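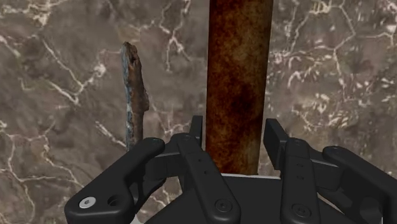 A simulated gripper with its inner fingertips on either side of a rusty pipe.

I've spent way too much of this July watching robot hands go after rusty pipes in a simulator, and I have opinions! Mostly about rules.

The crew at Vesance, who let me hang out in their Ollham office, work from a house rulebook called Edet. It started as 2 pages. It's now 27, and I read every one of them over bad coffee (the chapter on naming files is rough going). My favorite rule is the plainest: change the background before you change the grip. A hand that does fine in front of plain gray may get lost in front of busy veined marble, and you want to learn that before anybody bolts anything to a bench.

Then there's the rule of 30. Every grip gets 30 tries with the same settings, and you write down the misses too, even the embarrassing ones. Change a friction number halfway through and you start over, no arguing. I argued. I started over.

Tuletti, their next project, moves all this to real hardware, and Edet wants a person by the stop button for the first 3 weeks. I've already asked for a morning shift.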